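Curnitz House list: kitchen & common room
Posted in June, 7:40 pm, by Meenakshi Negi

Re: Re: the long table, what goes on it and what doesnt

Hi all, quick one, on my way out. Answering Necati inline-ish and then the stuff I promised to write up after we did the dark table.

Necati Ertürk wrote:
> Two things. First, is the brown table against the wall finished or is
> it still off limits? I ate standing up at the counter twice this week
> and would like to stop. Second, can we please agree on what lives on
> it. Last time it was cleared it took one evening to fill up again with
> post, chargers, someone's seed trays, and a bag of onions that I am
> fairly sure belonged to no living person. I am not blaming anyone.
> (Osaze, were they your onions?)
> Also what did you use on it? I have the same kind of top on my desk
> and it's gone cloudy where I put my mug.
> N.

Finished, yes. Use it. Sit down, eat, etc. Placemats for anything hot, they're in the drawer under the kettle.

What we did, in order, for anyone with a cloudy desk:

Everything off. All of it went in two crates by the back door, names on masking tape where we could guess. Crates are still there. If it's yours take it, they go to the swap shelf at the end of June.

Crumbs first, dry cloth. Then warm water, a drop of dish soap, cloth wrung out hard. Wet cloth is what did the damage in the first place I think. Wipe along the grain, dry straight after with a towel. Did that twice, the second time the water was still grey, which, ew.

Sticky patch at the window end (jam? varnish? Bimla says cough syrup) came off with a plastic scraper held very flat. Don't use the metal one. There's a scratch from the metal one, that was me, sorry.

Then the Polum wax, the soft one in the flat tin. Tiny bit on a rag. Left it 25 minutes, buffed with an old T-shirt. Shalini did the buffing and gets all the credit for the shine, I gave up halfway. 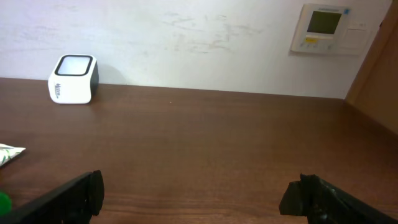 Does a waxed top need doing again every month?
Twice a year is plenty for a table that gets eaten at, plus a dry buff whenever it looks dull. More than that and the wax builds up and goes smeary, and then you're stripping it all back with spirits, windows open, whole weekend gone.

Necati, for your mug ring: try just the buffing first, before any wax. If it's white it's usually only in the surface and rubbing with a soft cloth can shift it. If it's gone black it's in the wood and I have no idea, ask Bimla.

Now what lives on the table. My proposal, shout if you hate it:

- nothing overnight except the fruit bowl and the salt
- post goes in the rack by the door, not on the table "for a minute"
- no plant pots, even with saucers. The saucers sweat
- projects ok during the day if you clear by 6, people want dinner
- small stuff left behind (packets, toys, pens, whatever) goes in the Fullonov tin on the shelf and you can go fish it out

I know the tin is full. I'll empty the tin.

Money: wax and cloths came out of the kitchen jar. There was 100 in it and now there's 60, receipt is clipped to the lid. The rest of the difference is the new sponges and the hinge for the corner cupboard, so please don't email me asking why wax costs that much.

Still to do, would love a taker for any of these: the legs (dusty, nobody has waxed a leg in this house ever), the wall behind where chair backs rub, felt pads for the chairs. Bisht on the corner has the pads, the stick-on ones in a sheet. Get the thick ones, the thin ones fall off in a wek.

Gotta run. Meenakshi

---

Replies on the web archive

Osaze Akpan: Not my onions. I have said this before. Happy to do the legs, is there wax left?

Shalini Katiyar: Half a tin. My arm still hurts. Can we make it "clear by 6:30", I don't get home until after 6 and I'm the one with the sewing stuff

Bimla Agarwal: It was cough syrup. For black rings I'd leave it alone and put a coaster over it. Also the seed trays in crate two are mine, taking them tonight

Necati Ertürk: Buffed the desk, ring is fainter but still there. 6:30 fine with me. Ate at the table. Very nice.

Contact the list: ask at Curnitz House, room 332 | © Curnitz House residents | Back to top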